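Trukum (software)

From the robotics software index, section Control and perception

Trukum is a grasp-control program for two-finger grippers, developed at the Sesberg workshop and maintained by a small group led by Apolline Guillot. It takes pictures from a camera at the wrist, guesses where an object can be held, and adjusts the fingers as they close. Its supporters describe it as a general answer to picking up household objects. The published evidence supports a narrower claim.

Background

The program began as a rewrite of Deltton, an older planner which worked out the whole reach before the arm moved and made no corrections afterwards. Deltton did well with boxes and badly with anything rounded or tapered. Guillot's group kept its motion planner almost unchanged and replaced the last stage, in which the fingers approach and close, with a loop that looks at the wrist picture and corrects the path. The release notes call this a new architecture. Several users have pointed out that correcting a path from a wrist camera is a very old idea, and the notes cite little of the earlier work.

Operation

Each picture passes through a trained model that marks likely contact points. A second part, called Arnaud, turns these into small finger and wrist movements and decides when to stop closing. Arnaud has no touch sensing. It infers a firm hold from the current drawn by the finger motors and from whether the object keeps its place in the picture once the arm starts to lift.

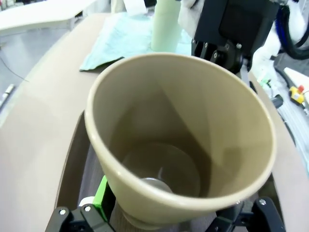

Tapered cups have become the usual test for this stage. A cup held low on its wall offers the fingers a slope instead of a flat side, and a small error in angle can let it tip. A plain, matt cup also gives the model few marks to follow, so the estimate of its lean depends heavily on the rim. The manual advises gripping near the base where there is room, but gives no measurements to back this up.

Reported results

The group's own trials give a success rate of 83 per cent on cups and beakers, against 56 per cent for Deltton on the same set. Both figures come from one table, under steady lighting, with objects chosen by the authors. A repeat by an outside user, with different cups and the default settings, reached 73 per cent. On soft items such as cloths the rate fell to 45 per cent, a result left out of the project's summary page and found only in the log files.

What counts as success is also loosely defined. A grasp is recorded as good if the object leaves the table, even when it turns in the fingers and could not be set down again properly.

Criticism

The main complaint concerns tuning. The current threshold in Arnaud must be set by hand for each gripper, and a value that suits a stiff beaker may crush a thin cup. Guillot has said that automatic tuning is planned. It has appeared on the list of planned features in every release so far.

See also: Deltton; Wrist cameras; Grasp planning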